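Troson Pares, conjunto de dois braços para manipulação doméstica
(página atualizada em 24 de maio de 2024)

Se você chegou até aqui, provavelmente já brigou com um robô que enxerga muito bem de longe e fica perdido quando a pinça se aproxima do objeto. Eu brigo com isso faz tempo! O Pares nasceu dessa briga: dois braços, uma pinça de dois dedos em cada um, uma câmera na cabeça e uma câmera no punho, tudo gravado junto. E como a gente vende para laboratório, resolvi contar também o método que usamos para treinar a política que vai de brinde com o conjunto (a tal Larnelura, nome que eu perdi na votação).

A tarefa de referência é de lavanderia: pegar uma coisa macia no cesto e levar até a abertura da máquina. Parece boba. Só que pelúcia amassa, cesto escorrega no piso liso, a borda da porta fica mais alta que o fundo do cesto e o braço precisa sair de uma posição quase no chão. Gosto dela justamente por isso, porque junta num trajeto curto quase tudo o que dá errado nos outros.

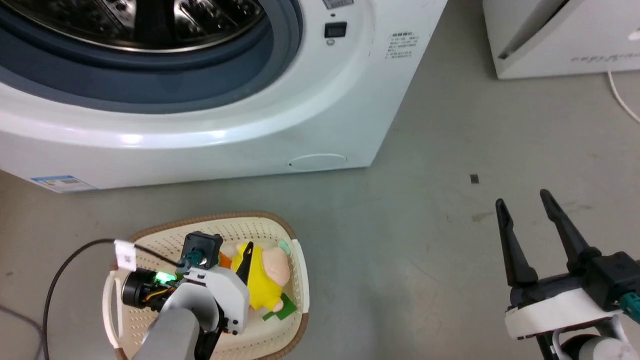
**Quantas demonstrações preciso gravar para uma tarefa nova?**

Nos nossos testes, 70 demonstrações teleoperadas bastaram para uma tarefa parecida com a de referência, partindo do modelo já treinado. Começando do zero, conte com umas 500 e um bom estoque de café.

## O método, sem enrolação

A Larnelura aprende por imitação. Uma pessoa teleopera os dois braços, o sistema grava imagens e posições das juntas, e o modelo prevê um trechinho de movimento de cada vez. Até aí, nada que você não tenha visto em outro lugar.

O que mudamos foi o peso de cada câmera. Na aproximação, quem manda é a vista da cabeça, que pega o cesto e a máquina de cima. Quando os dedos chegam perto do cesto, o modelo passa a dar mais importância ao punho, e essa troca é aprendida, sem limiar fixado na mão. Na primeira versão eu tinha colocado um limiar por distância e foi um desastre: o braço hesitava bem na beirada, ia, voltava, ia de novo...

O segundo ajuste foi gravar erros de propósito. Em parte das demonstrações, o operador fecha a pinça no lugar errado, abre e corrige. Dá uma preguiça enorme gravar isso, eu sei, mas foi a mudança que mais ajudou com objetos moles.

## Resultado e o que ainda falha

Na bancada de Dreltcombe rodamos 3 variações da tarefa, mudando a posição do cesto e o objeto. Na pior delas, com o cesto encostado na máquina, tivemos 19 falhas, quase todas por pegar tecido de menos e soltar no caminho. Superfície muito brilhante também atrapalha a estimativa de profundidade, então máquina branca com reflexo forte pede um pouco mais de dados.

A vista do punho resolve boa parte da pega: os dedos abertos, a beirada do cesto e a pelúcia lá dentro aparecem juntos, com a frente da máquina logo atrás.
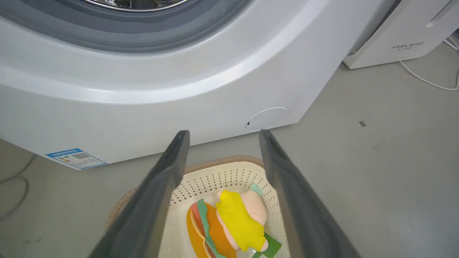 ## O que vem na caixa

- Dois braços com pinça de dois dedos e cabos de dados
- Câmera de cabeça e câmeras de punho, já com suporte
- Estação de teleoperação Tạ, com pedal de gravação
- Pesos da Larnelura e scripts de treino
- Dedos de reposição (guarde bem, eles somem)

A base móvel é vendida à parte. Os suportes antigos da Troson servem, mas precisam do adaptador novo, que começa a ser enviado em agosto. Quem já comprou o conjunto recebe a atualização dos pesos pelo mesmo link de download do pedido.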